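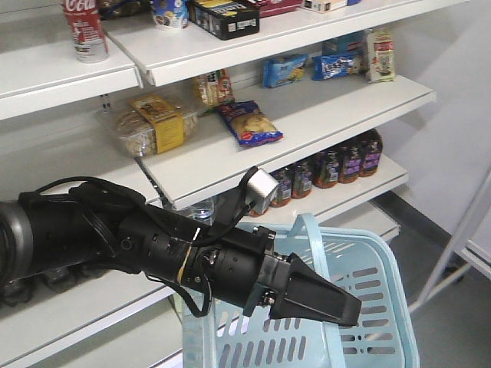

Snacks and drinks on white shelving, with a light blue shopping basket.

Stimurden is an American comedy film directed by Rosalie Berchtold and written by Tâm Hà, adapted from Hà's stage play of the same name. It runs 131 minutes, 33 of which take place at a wedding that has no bearing on the plot.

Plot
Ellwood, a retired piano tuner, inherits a ferry and the debts that come with it. His niece wants to sell. Ellwood wants to learn to steer, and most of the second act is spent on this.
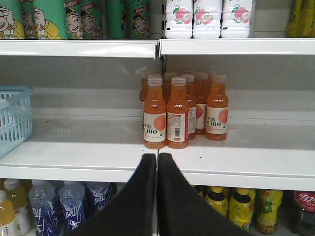

Is the film a remake?
It is the first screen version of the play, although the ferry had already turned up in an earlier Berchtold short, where it sank.

Production
Tesard Pictures bought the rights in January and asked for a shorter script. Hà delivered one that was 14 pages longer – the studio is said to have stopped asking. The play has 13 speaking parts, all of them kept, including the goat.

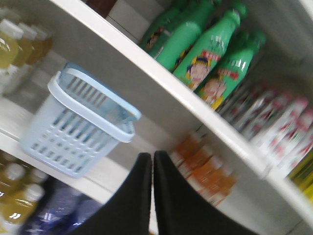 Berchtold's approach to color drew more comment than her approach to story. Each character is assigned one shade and seldom strays from it. Ellwood's is the plain bright green of soft drink packaging, much like the green bottles lying along the upper tier of the shelf, and he wears it to two funerals. Critics were divided on whether this meant anything. Hà, asked at a screening, said the coat had been on sale.

Reception
Reviews were mixed. The goat was widely praised.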